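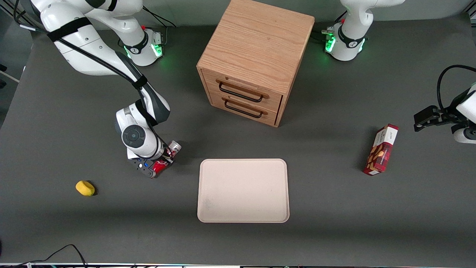 Right arm with the can in its gripper, tray and cabinet where they normally live

Can keeps rotating in the gripper on my two-arm table setup

Posted by Natália Rusnák

Hi all! I look after a bench with two white arms on it, and the daily routine is simple stuff: pick up a soda can, put it on the tray, move on to the sponge and the snack box, open and close a drawer. The left arm has been a sweetheart. The right one started acting up in August. It closes on the can fine, lifts it, and then somewhere on the way to the tray the can turns in the fingers and goes down at an angle. Sometimes it rolls right off the lip of the tray.

Things I've done so far: wiped the fingers with alcohol, re-zeroed the gripper, slowed the whole move way down. Slowing it down helped a little. The sponge never slips, and the box is fine too. I have a spare set of finger pads from Zerklow but they're a pain to fit and I'd like to know it's the pads before I start pulling screws. Any ideas?

Kazimír Kováčik

Pads would be my guess too, but check your cables first (takes two minutes). On mine the bundle along the upper link was strapped too tight near the elbow, so every time the arm straightened out it tugged on the wrist and gave it a little twist. Looked exactly like a slipping grip! Power down, hold the arm up with one hand so it doesn't drop on you, cut the strap closest to the elbow, and leave enough slack that you can get a finger under the bundle with the arm fully stretched. New strap, snug, done.

If the can still turns after that, swap the pads, both of them at once. I swapped only one on our old cell and spent 7 days chasing a grip that was off center. Re-zero with the new pads on, fingers closed on nothing, and then run it with an empty can and a full one. They behave very differently. We go 1000 picks between pad changes now and write it on a piece of tape on the base.

Hafþór Vigfúsdóttir

had this. grip force was too low

Emília Skála

Careful with just turning up the force, I crushed a lot of empties that way, sticky mess all over the table. Try grabbing lower on the can first. Also are your pads the flat kind? Flat ones on a round can only touch along a thin line. The ones with a shallow V hold way better, Gindo sells some and I think they fit the same screws, but measure yours before ordering.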